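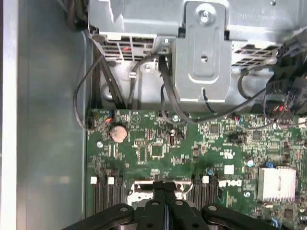

7. Setting up a covenant test

Drundix checks your figures against the loan agreement each quarter, so that the lender doesn't get to enjoy finding the breach first.

1. Open Facilities and pick the loan.
2. Choose Add test, then Leverage or Interest cover.
3. Type the limit exactly as the agreement gives it. Optimism is not a supported format.
4. Set the first test date. For most borrowers this falls in March.
5. Press Save, then Run trial.

Note: Amounts are in thousands. Enter 378 for 378,000 — entering the full sum will make you look 1000 times richer, briefly.

Caution: Deferred repayments still count as debt. Unticking the box hides them from the report and from no one else.

If the trial shows amber, see section 8 before ringing the bank.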